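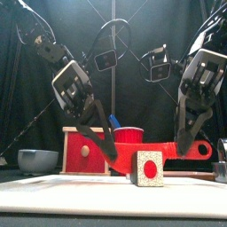

**Who can take part in the open day?**

Anyone aged 16 or over who can get to our Grarkmont workshop and stay for a full session. You don't need any experience with robots, computers or factory work.

## Call for participants: Rundier open day, Grarkmont

Rundier is looking for members of the public to take part in its next open day. We make control software for two-armed robots that handle small household and workshop items. We want people from outside the trade to watch the robots work, try the controls and tell us what was hard to follow.

The open day is in November. Sessions run in the morning and again in the afternoon, and you sign up for one of them.

### What you'll do

- Watch a demonstration at the bench. Both arms work on the same object, such as a red plastic toy wrench held up between the two grippers, with other things left standing close by.
- Take a turn at the controls with a staff member beside you. Turns are short and you can stop whenever you like.
- Choose an item from our shelf for the arms to try. Past visitors have gone for bowls, cups, markers and a small drawer box.
- Fill in a questionnaire of 9 questions and join a group talk at the end of the session.

We record what people say in the group talk as written notes. Your name is not kept with them.

### Who we're after

We have plenty of engineers on our list already, so we'd like to hear from people in other lines of work: home care, kitchens, retail, trades, teaching, or none of these. Retired people are welcome. Left-handed people are especially welcome, as we have had very few at the controls.

You will need to be able to sit or stand at a bench for short periods. The workshop is on the ground floor, with a ramp at the Andale Street entrance. Tell us when you apply if you need a chair with arms, a sign language interpreter or large-print forms.

### On the day

Wear closed shoes and tie back long hair. Loose scarves and lanyards go in a locker. Stay behind the yellow line unless a staff member asks you forward. Tea, coffee and lunch are provided, and each participant gets a Lacson gift card as thanks for their time.

### How to apply

Write to Mabli Foulkes, Visits Coordinator, Rundier, 686 Andale Street, Grarkmont. Give your name, your age, the kind of work you do or used to do, and whether you'd like the morning or the afternoon. A few lines will do. Please don't send a résumé.

We'll reply to everyone, including those we can't fit in this time. If you miss out, you can ask to stay on the list for the next open day.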